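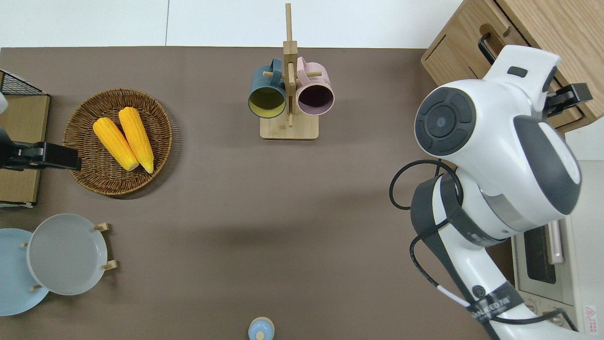
Handout 12 - Kitchen Table Tasks
August, notes by Coralie Harawira

Welcome back, everyone! We spend this session on reaching and placing, and I'd like you to take it slowly, even if your team flew through the last one. Start with the corn in the basket - it's a forgiving thing to grip - and leave the mugs on the tree until Chia-hao Wu has checked your wrist angles with you. A peg is a fussy target, and approaching from the side usually goes better than coming straight down. Write up every try, the clumsy ones too, and bring your log to Room 54.

Questions: Coralie Harawira, ext. 1343 | Back to top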